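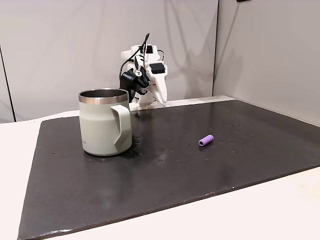
Gripper stops short of small part, policy or calibration?

ridgeline72
Training a policy on a small arm with a wrist camera. Dark mat, green mug, small purple part to pick up. With the part in the open it does fine. With the mug on the mat, the fingers close early. Trained for 2000 steps on 232 episodes. Visava logs show the commanded and measured joint angles agree.

pell_o
2000 steps is nothing. Train longer before you touch anything else.

swai_user
Disagree. If it works without the mug, the policy learned the grasp. How many of the 232 have the mug in them?

ridgeline72
31. All recorded at the Stombridge bench, which had different lights.

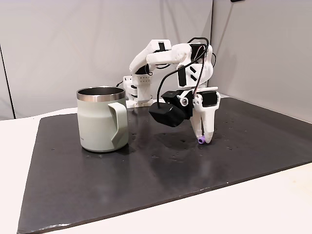 I replayed one of those 31 open loop and the fingers came down at the right height, so I don't think it's calibration.

swai_user
Then it's data. Record more with the mug at different spots and handle angles.

pell_o
Or it's the action chunk length. Long chunks commit to the close before the camera has a good look at the part. Try half.

ridgeline72
Halved it in the Brameswood config. It closes later but hesitates near the mug.

swai_user
Hesitating near the mug still sounds like data to me. Check your glare too, a shiny mat gives the wrist camera a lot of junk.

pell_o
Augmentation should cover glare. I'd still run it longer.

ridgeline72
Starting a longer run tonight with the same data, so only one thing changes. Will post the loss curves.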